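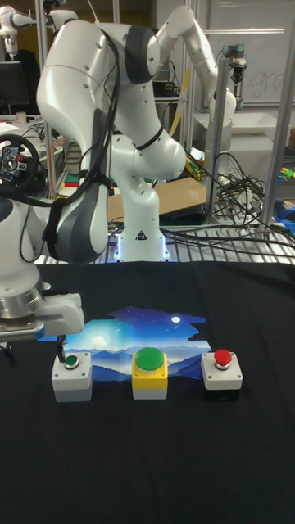
Photo: Halina Sikora

I bought a new phone in April, after five years with the old one. It's a Vondley, the smaller of the two sizes they sell. I meant to write something about it at the time and never did, so these are notes from someone who has lived with it through a summer and most of a fall.

The old phone still worked. The battery was the problem. By the end I was charging it at lunch and again before the drive home, and the shop on the corner wanted 40 dollars just to open it up and look. Then the maker stopped sending updates, and my bank's app started showing a warning every time I signed in. I put up with the warning for a while.

Moving everything over took most of an evening. The transfer tool said it had 1,922 photos to copy, and it did copy them, but it put them all under the same day. I had to run it a second time with the location setting turned on before the dates came out right. I don't know why those two things are connected. Gwenaël Leblanc had the same trouble with hers and found the fix on a message board, so the credit goes to her.

Text messages came across fine. My alarms did not, and I was late for work the next morning.

The battery is the best part. I charge it every other night -- more often if I've been using it for directions. It gets warm on the dashboard in direct sun, and twice it has dimmed the screen by itself until I moved it.

The camera is better than the old one indoors. Outdoors I can't tell them apart. There is a night mode that makes you hold still for longer than any dog will sit, so I have given up on it for that.

What I don't like is the missing headphone jack. I use wired headphones, and the adapter is an extra purchase. The first one I bought hissed. The second one, from Ikance, is fine, but it sticks out and catches on my coat pocket.

I also don't like the button on the left side that opens the voice assistant. I press it when I pick the phone up. You can turn it off, but the setting is under Accessibility and not under Buttons, where I looked first. After the September update it turned itself back on.

Amos Pennington asked if he should get the same one. He reads on his phone a lot, and I think the screen is too small for that, so I told him to try the larger one in the store first. He hasn't gone yet.

The old phone is in the kitchen drawer. I use it as a timer.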